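Watberg 开放日演示数据说明

这份说明写给下载本数据的人。数据来自 Cilness 实验室的开放日，日期是2021年8月31日。那天我们给来访者演示了双臂机器人在仿真住宅里的开门任务，操作全部在仿真软件 Watberg 里进行。

内容
共235段记录，其中80段由来访者操作，其余由我们自己的人员操作。每段包含机器人视角的画面、两条手臂的关节角度和夹爪开合值。全部大小超过3 GB。

场景
住宅场景名为 Donimside，有走廊、卧室和几扇木纹门。门的初始角度每次随机设定，所以有的记录开始时门已经打开一部分。墙面和地面的材质比较简单，请不要用来训练对纹理要求高的模型。

演示过程
来访者先看一次完整的示范，然后自己操作2次。第一次只移动右臂，第二次可以使用两条手臂。多数人觉得判断夹爪和门把手之间的距离比较困难，尤其是门从侧面看的时候。有一位来访者建议加上深度提示，我们在下一版里会考虑。

文件
episodes 文件夹：每段记录一个子文件夹
labels.csv：操作者类型、门的初始角度、结果
cui_config：控制程序 Cui 的参数

画面示例

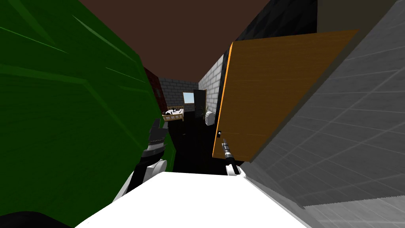
图1 机器人视角：右夹爪靠近门把手，门半开，后面是走廊和远处的房间。

已知问题
部分记录里，离视点很近的物体会挡住画面的一大块，我们没有删除这些记录。来访者的操作有时中间停顿比较长，使用之前请按时间戳自行裁剪。labels.csv 里结果一栏为空，表示该段没有人工检查过。

使用
可以用于研究和教学。如果发现标注有错误，请在项目页面留言，并写明记录编号。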